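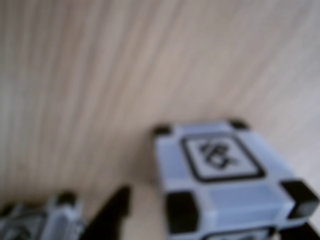 According to Shazia Yousafzai, the hardest part of teaching a robot with a remote is learning to slow your own hands down. Most newcomers want to show off a little on their first try, she said, and then they find that every bit of hurry and every wobble goes straight into the recording along with the good parts. Her advice to anyone taking the controls for the first time is to move as if you were handing a full cup of coffee to somebody you like very much.

Yousafzai has been giving that same advice a lot lately at Dimau, where the small team behind the Grellell project has spent the spring and early summer showing robot arms how to handle plastic cubes. The project reached 2,593 recorded demonstrations on June 15, 2024, well past the 2,000 the group had set out to collect, and there was cake (lemon, for those who asked, and quite a few of you did).

The idea is a pleasantly simple one to explain, even if the work itself takes a good deal of patience. Instead of writing out each motion as a line of code, a person takes hold of the controls and drives the arm through the job, start to finish, while the computer keeps track of every joint along the way. Then the cubes are moved to new spots and the person does it all over again, and again after that, until there is enough for the software to learn from. Reach, close the fingers, lift, carry, set down. It sounds like nothing at all until you have done it for a whole afternoon, and then you come away with a brand new respect for your own thumbs!
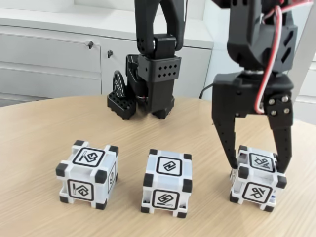
Marked cubes on the table at Dimau, with a gripper in position at one of them.

The black and white markers on the cubes help the software work out where each one is and which way it is turned. People at the controls mostly go by eye, and Yousafzai says she can often tell who made a recording just from the way the arm comes in. Some folks swoop. Others stop short, think it over, and creep the last little bit, and she is fond of both kinds as long as they stay steady at the end.

Not everything gets kept, of course. The team went back through the whole collection and set aside 218 demonstrations for a second look, mainly ones where the operator changed their mind partway through a move. Some of those may go back in later, as it can be useful for a robot to see how a person recovers from a poor start.

Next up is a longer task called Kiani, in which the cubes have to be placed in a certain order, and which will be taught by 4 operators taking turns so that the software gets to see more than one style. Recording is set to begin in September. The controls will also be open to visitors that month at the Jorketa building, where anybody who would like to try a few moves is very welcome to come and sit down, with or without experience. Younger visitors should bring a grown-up along.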